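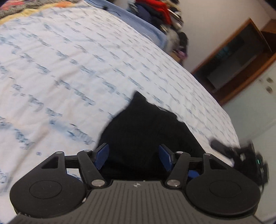 Ticket 3673 — Tonemach booking calendar showing wrong checkout times
Site: Pluvholm guest rooms
Opened by: Noreen Ghauri
Assigned to: Alaric Park
Priority: normal
Status: closed

Noreen Ghauri
Checkout for every room at Pluvholm is showing as 11 pm. It should be 11 am. The confirmation emails have the right time, so it's only the calendar view. Cleaning rosters print from the calendar, so they're wrong too.

Alaric Park
Can you tell me which browser, and whether the front desk login shows the same thing?

Noreen Ghauri
Firefox on mine, Chrome at the desk. Same on both. Logged out and back in, no change.

Alaric Park
Thanks. Cleared the calendar cache from our end and re-synced 131 bookings. Please check again.

Noreen Ghauri
New bookings are fine. Anything made before the re-sync still says 11 pm.

Alaric Park
Found it. The site is set to 24-hour time but the room template has its checkout entered as 11:00 PM, left over from an October import. The emails use a separate field, which is why they looked right. I've corrected the template. Existing bookings keep the old value until they're saved again — passing to Wian for a bulk update.

Wian Van Wyk
Bulk update run 22/07/2023. 6 bookings skipped as they were open for editing at the desk. List sent to Noreen by email.

Noreen Ghauri
Saved those ones by hand. Roster printed properly this morning, colours and all. OK to close.

Alaric Park
Closed. Related: 3658 (roster print margins), still open with Fotini Katsaros.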